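Teleoperation Operator (part-time, paid hourly) -- Kimaro, Jirkirdale site

We are looking for people to show two-handed robots how to do small, dull tasks, over and over, so that a model can be trained on the recordings. If you have read that robots now learn these things on their own, this job may change your mind. It changed ours.

Kimaro has a bench with a conveyor, two arms, and a dexterous hand on each arm. You drive both hands by remote control. The last round of recording gave us 2,280 attempts at a cup-and-bin task. After review we kept 1,006. The rest had dropped cups, long pauses, or operators who had clearly stopped paying attention, and we can't blame them much for that.

What the work is like

You sit at the control station, put on the gloves, and wait for the start tone. You pick up a cup, move it where the task card says, let go, and bring the hands back to rest. Then you do it again. A session is 30 attempts, followed by a break. The gloves do not give you much sense of touch, so you will be judging your grip by eye. New operators squeeze too hard and tilt too late.

We also want notes. After each session you write down what felt wrong, in plain words. "The thumb lags when I turn my wrist" is useful. "Went great" is not, and we get a lot of it.

Small plastic cups and a shallow bin are the whole of the first month. One hand often does the work while the other stays over the belt, and you have to keep track of both.

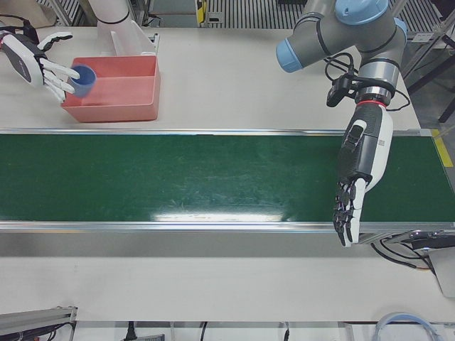
What we need from you

Steady hands and patience with slow equipment. Normal or corrected vision. You should be able to sit for two hours with breaks, and to repeat a motion the same way late in a shift as you did at the start of it. Experience with robots is fine but we don't give it extra weight. Some of our better operators came from sewing and dental lab work. Gamers tend to apply in large numbers and tend to rush.

You must be willing to mark your own bad attempts as bad. If you can't do that, the data is worthless -- we have thrown out whole afternoons of it.

What we won't promise

We don't know if this method will hold up outside our own bench. The vendor of our control software, Vullix, thinks it will. Our partner lab at Erholm is less sure, and so are we. You will not be "teaching a robot to think." You will be making careful recordings, and some of them may never be used. The role runs through August and we can't say yet if there will be another round.

Hours and how to apply

Shifts start at 8:30 a.m. or 1:00 p.m. You may work up to 34 hours a week, though most people find that too many. Training is paid at the full rate, and so is every attempt we throw out.

Send a short letter to Awuor Kioko, operations. Skip the paragraph on your passion for AI. Tell us instead about a repetitive job you did well, and how you knew when you were doing it badly. Applicants we like will be asked in for a paid one-hour trial with Hashini Wijesinghe, who runs the bench and reads all the session notes.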